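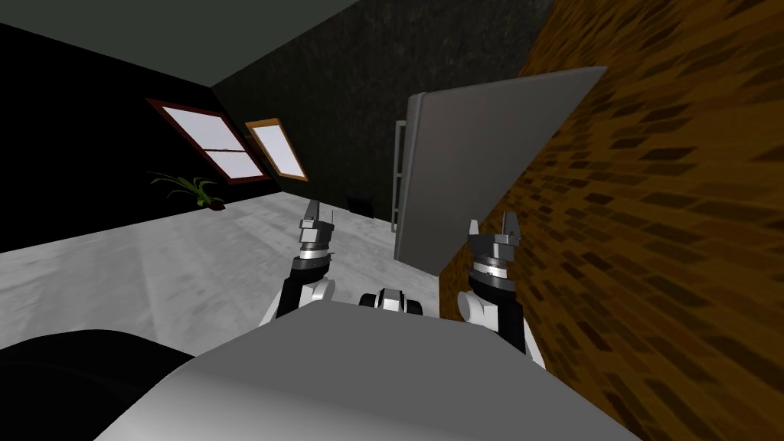

Windows, walls and floor.

Search reviews Enter keyword Go

Mernireo window insert kit, one winter in
Posted 4/20/21

I put these up in February, which is a silly time to start on drafts, and I still got enough use out of them that I'm writing this with a big grin. If your windows are old and leaky and you can't replace them (we rent), please read on!

The Mernireo kit is a set of clear acrylic panels with a soft rubber tube around the edge. You measure the inside of the window opening, send in the numbers, and they cut the panels to size. The tube squeezes into the opening and holds the whole thing in place. There are no screws, no tape, and no shrink film to go over with a hair dryer while muttering. I paid $163 for two panels, shipped, and they went into the bedroom windows, the worst in the house.

Measuring took me longer than putting them in. Old openings are never square, and the kit wants the width at the top, middle and bottom, then both sides, then both diagonals. The paper guide is good on this. I did the whole thing twice and got a slightly different diagonal the second time, so I did it again, and that number is the one I sent. The panels fit the first try. You push the bottom edge in, then work up the sides with the flat of your hand, and there's this lovely snug squeak as the tube grabs. Wash your windows first. I didn't on the left one and had to pull it back out to get at a smear.

So, the drafts. Gone, or so close to gone that I stopped noticing! I used to sleep with a rolled towel on the sill and the towel is now back in the bathroom. I can sit in the chair by the window at night in a T-shirt. The street got quieter too, especially trucks, and I hadn't even been shopping for that. I can't tell you what it did to the heating bill. Our place is 1018 square feet and I only covered the one room, plus the weather warmed up partway through, so any figure from me would be a guess.

A few gripes. The acrylic scratches if you look at it wrong, and it loves dust. Use a damp microfiber cloth and leave the paper towels alone. The pull tabs are small and the same clear plastic as everything else, so finding one in the dark is a chore when you want some air. Storage is the other thing. The panels are big and stiff, and mine are going behind the wardrobe for the summer in an old bedsheet.

I did look at the Carngate kit before buying. It was $244 for the same two windows and uses magnets on a metal strip that sticks to the trim, so it's easier to open and close. If you like fresh air every morning, that may be worth the extra money. I didn't want adhesive on painted wood that belongs to a landlord.

I'm ordering a third Mernireo panel for the kitchen in the fall, and this time I'm cleaning the glass before it goes in.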